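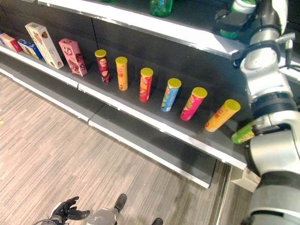 Facing a snack shelf, the quick way

Posted May 13, 2025

Wrote this up for the new people at the Promby store, but it works anyplace that sells chips in cans and cookies in boxes. One bay, one shelf at a time. Don't pull the whole bay at once, you'll never get it back before the doors open.

What you need
Dry cloth, damp cloth, the shelf plan, a tote for pulls. Step stool if you're short like me.

Step 1. Clear it
Everything off the one shelf, into the tote. Wipe. Matte black shelves show every crumb, so damp cloth first, then dry. Do the white front edge too, shoppers see that before they see the product.

Step 2. Check dates
Oldest to the front. Anything inside two weeks goes to markdown. Crushed corners, same.

Step 3. Cans
Cans go upright, logo out. Line up the first one with the shelf edge and work along from there. Leave a finger of space between, a hand has to get in. Same color lids all down the row look like one big block, so mix the can colors: dark, yellow, red, blue, pink. Two yellows side by side and people grab the wrong flavor. We had that all April.

If a can leans, lift it and check underneath. Usualy a bit of old label. Scrape it off, set the can back.

Step 4. Boxes
Tall boxes stand up, picture side out. Small flat ones can lie down but not in a heap with the tall ones propped on top, they slide. Give the small ones thier own spot at the end of the row. Pink next to pink is fine if the sizes are different.

Step 5. Gaps
Short on stock? Spread what you've got. Pull forward to the edge, leave the back empty. Don't fill a hole with something from another shelf, it throws off the count and Rallau orders off the count.

Step 6. Look at it
Back up to the middle of the aisle. Fix whatever bugs you. Then tags: one under each item, straight, left side.

Time
Half an hour a shelf the first week. Less later. The Macedo store has 236 items in snacks and gets through it in two mornings.

Next up: drinks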